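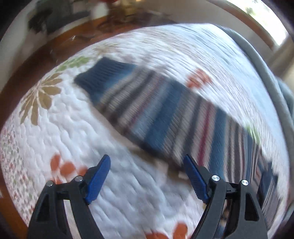

Chores Watch: Still No Laundry Robot

Starside put out another clip in February, and by lunch I'd been sent it from three directions. A machine pairs socks. Music swells. I watched it twice, then went and folded my own.

Readers know my position by now. A shop floor is kind to machines. The folks at the Dendemville parts plant have had arms loading trays for years, and they work well, mostly because every tray shows up in the same spot and every part is stiff. A sock is floppy and so is the bed it's on. Pick it up by the cuff and it has one shape, pick it up by the heel and it has another.

Vallis says its folding program has now been through 392 practice garments and gets 57 percent of them into what it calls an acceptable fold. I would like to see the acceptable folds. I would also like to know how many were dish towels, a rectangle being about as easy as cloth gets. Chunky knits are a different matter. They stretch and bunch up, and the stripes wander off in every direction the moment you take hold of an end.
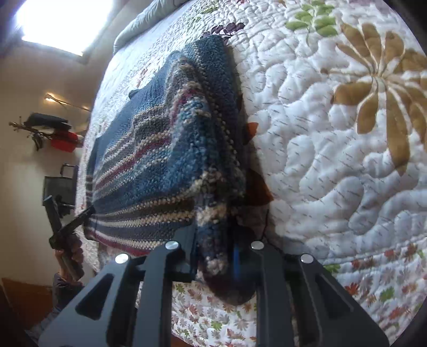
Villaseñor wrote in after last month's item to say I'm grading too hard, and that a machine taking nearly 2 minutes over a sweater is fine by anyone who isn't standing there waiting for it. Fair enough, if it can be left alone. So far I haven't seen a clip that runs long enough to show the whole basket, start to finish, with no cuts. Send me one and I'll print the link at the top of the next issue.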